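Residents of Greltine can ask to see how the city spends its share of state royalty money. The request goes to the Office of Revenue in Hellgate, and it costs nothing for the first 100 pages.
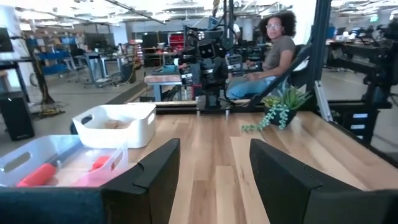
**Public Records**

## Before you write

Find the name of the fund. The royalty share is listed in the city budget as the Trallov Fund, and the yearly report gives each payment a line number. Copy down the line numbers you want.

## Send the request

1. Get the request form from the clerk's window or print it from the city site.
2. Fill in the fund name, the line numbers and the budget year. Keep it to one year per form.
3. Ask for "payment records and contracts." If you ask only for payments, you will get a ledger and no contracts. 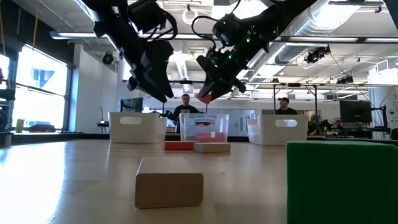
4. Sign the form and hand it in. Ask for a stamped copy.
5. Wait five working days for a reply. Forms stamped on 1st April or later go to the new desk on Kerekes Street.

## If the file is large

The full file for one year runs to around 700 pages. You can read it at the desk for free and mark the pages you want copied.

If the office turns you down, the letter must name the rule it used. Send your appeal to the city attorney with a copy of that letter.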